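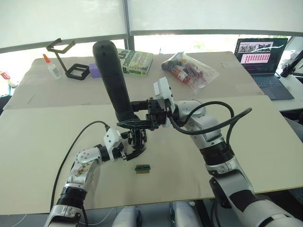 A long black handle held upright over a pale tabletop.

Hanging your first few pictures at home

So you've bought a print or two from a young painter (good for you!) and they've been leaning against the baseboard ever since. Mine leaned from November until well into spring, so I'm in no position to scold anyone. Set aside a slow afternoon and let's get them up.

Lay everything out on the floor first and shuffle it about until you like it. My friend Delwyn Merrick traces each frame on brown paper and tapes the paper to the wall for a day or two, and I've come around to her way – you walk past it with your coffee and find out pretty quickly if it's too high. Most of us hang too high. Over a sofa, I leave eight inches or so between the back and the bottom of the frame.

For anything up to 20 pounds, two ordinary picture hooks set a hand's width apart will keep it straighter than one. Old plaster likes to crumble, so put a bit of masking tape down before you tap the nail in, and tap gently!

Works on paper want a mat, and a wall that doesn't get the afternoon sun. Dust the glass with a dry cloth, or spray the cloth if it's grubby, never the glass itself. Little felt dots on the bottom corners save the paint, and a sheet of 35 lasts me ages.

Posted Aug 24, 2020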